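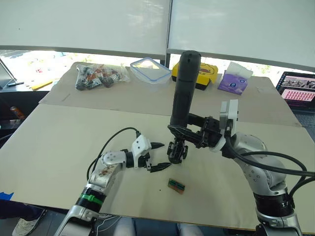
A reader of last week's handout wrote in to object that a country with clean courts and honest land records will grow rich whoever happens to be in charge, and that I had given far too much weight to elections. It's a fair complaint, and I'd like us to spend the first part of the hour on it.

Notes for March 11, 2024
Property, credit and trust

Start with the Balalberg case in your reading packet. A family there has farmed the same hillside for three generations but holds no title to it. They can sell the crop, and they do, but no bank will lend against the land. Over in Catton the plots are smaller and the soil is worse, and yet a farmer can walk into the lender's office with a deed and walk out with a loan of 2780 to put in a well. Please look at that difference for a good long while before you turn the page!

Now, the reader would say that settles it. I'm not so sure. Who keeps the deeds in Catton? A land office does, and in the Wogan reading we saw one whose 494 registered titles were rewritten after a change of governor – all perfectly legal, on paper. Owners had no vote and no newspaper to complain to, so the fine rules they had relied on went quietly away.

Terms to know: title, collateral, expropriation, credible commitment (we'll go slowly over that last one, I promise, as it trips up nearly everybody the first time).

For next time, read the Zeketti chapter and write 400 words on whether a ruler can tie his own hands. If you get carried away, stop at 1000 – I do read every one.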